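How to Rescue a Leggy, Sad-Looking Houseplant

I have brought a lot of plants back from the edge, mostly because I was the one who pushed them there. My worst stretch was August, when I went away for a couple of weeks and came home to a shelf of crispy stems. So this is the routine I use now, and it works on most soft-leaved plants that have gone tall, thin and floppy.

What you'll need

Clean scissors, a bag of regular potting mix, a pot one size up from the old one, and a saucer. I paid 249 baht for my scissors at Saengthong, the hardware place near my old apartment, and they're still sharp. Kitchen scissors are fine if you wash them first!

Step 1: Check the roots before you do anything else

Tip the plant out gently with your hand over the soil. Firm, pale roots are good news. Brown mushy ones have to go, so snip them back until you hit something solid. If everything is mush, skip to the cuttings part at the end and start over with whatever healthy stem you have left.

Step 2: Cut it back harder than feels nice

I used to trim off the tips and call it a day, and all I got was a slightly shorter floppy plant. Now I take off a third, cutting just above a leaf joint. New growth comes from those joints, and you want it low down where it'll fill out the middle. My friend Alcides Sotelo takes off half and his plants look great, but I can't make myself do it.

Step 3: Repot, and pick a pot you like looking at

Make sure there's a drainage hole. If the pretty pot doesn't have one, keep the plant in its plastic nursery pot and drop the whole thing inside. I like plain, pale patterns best with light green leaves — busy colors fight with the foliage.

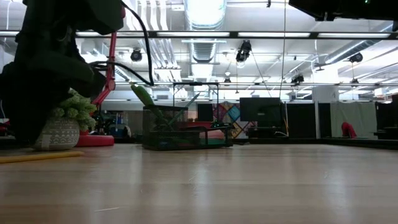

Step 4: Water once, then leave it alone

Give it a good soak until water runs into the saucer, wait ten minutes, and pour off the extra. Then don't touch it until the top inch of soil feels dry. For me that's usually a week, longer in winter. No fertilizer for the first month, either (I know, it's tempting).

Step 5: Find the right light

Bright but not blazing is what you're after. A spot a few feet back from a sunny window suits most of them. Turn the pot a little each time you water so it doesn't lean.

What to do with the cuttings

Strip the lower leaves, stand the stems in a glass of water, and change the water every few days. Once the roots are 2 inches long, pot them up. I usually tuck a couple back in with the parent plant to bulk it out, and the rest go to whichever neighbor opens the door first.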